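Giving up the car, five months in

I sold the car in January. Several people have asked how it's going, so I'm writing it down once and will send them the link.

The car was twelve years old and needed a new clutch. The quote from the garage was 3432, parts and labor, and the car wasn't worth that. Fabrice Ferrand, who has looked after it since I bought it, told me to sell it for parts and offered to make the call himself. It was gone the same week.

I didn't plan to go without one for good. I was going to take a month, look at used cars, and pick something small. Then the month went by and I hadn't looked at any.

My commute is 6 miles each way. By car it took 20 minutes on a good morning and twice that when the bridge was backed up. By bus it takes longer, but the time hardly changes from one day to the next, and I've stopped leaving early just in case. I read on the way in. On the way home I mostly look out of the window.

The 128 bus is the one I use most. It stops a short walk from my door and lets me off across the street from work. The last one home leaves earlier than I'd like. I've missed it twice, and both times I walked as far as the river and called a cab from there.
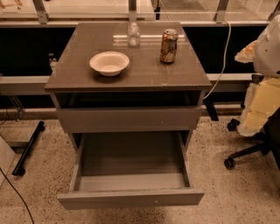
Groceries were the part I worried about most. I used to do one big shop every two weeks and fill the trunk. Now I go three times a week and buy what fits in a backpack and one bag. I throw away less food. I also spend a bit more on some things, because the small store near the bus stop charges more for rice, oil and cleaning stuff. For those I split a delivery with Ginette Carré downstairs. We put the order in together, she takes half, and it works out fine as long as we agree on the coffee.

Cat litter is a problem I haven't solved. It's heavy and the delivery people leave it at the street door.

I bought a used bike in March. The brakes needed new pads and the saddle was too low, and I had to learn how to fix both. I ride it when it's dry. I don't ride it on the bridge, where the lane is narrow and the trucks come close. My knees were sore for the first couple of weeks and then they weren't.

What I miss is visiting people outside town. Gaëtan Guérin and his family live up past the reservoir, and there's one bus a day in that direction. I used to drop in on them without thinking about it. Now it has to be arranged, and I've been up there only twice this year. I rented a car for the second visit. It cost more than I wanted to pay, though still less than a month of insurance did.

I haven't decided about next winter. The bus shelter has no sides and the wind comes straight down the hill. If I do buy another car, it will be after the summer, and it will be something with a clutch that's cheap to replace.

For now I've renewed the bus pass and ordered a better rain jacket.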